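Culluten is a play-preparation programme for children admitted to hospital, developed in Grirthorpe by the nurse Nelli Partanen and the play specialist Arvo Ruotsalainen. It uses dolls, story cards and a parents' handbook to explain drips, scans and long stays on the ward.

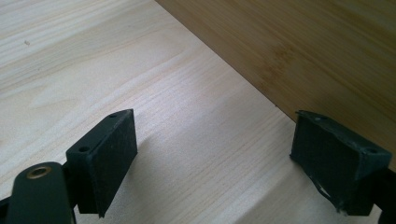

The handbook has 13 chapters and was first issued in a run of 800 copies. The sets come with a play tray, and the notes on materials favour plain surfaces that wipe clean. Pale pine shows its grain in fine, close lines, and a small dark speck stands out on it readily — a point in its favour when trays are checked between patients.

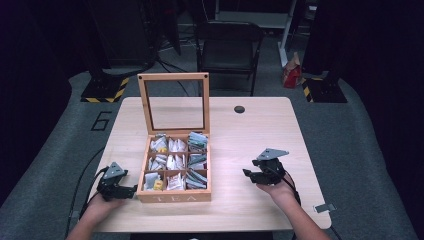
Family sessions are held at the Coughlan unit and last 71 minutes, with a break halfway. Parents attend the first part without their children. Refreshments are treated as part of the session, and a wooden tea box with a clear panel in its lid and nine compartments of sachets gives families a choice to make together before the second part begins. A version for teenagers, named Pronik, omits the dolls and was added in December.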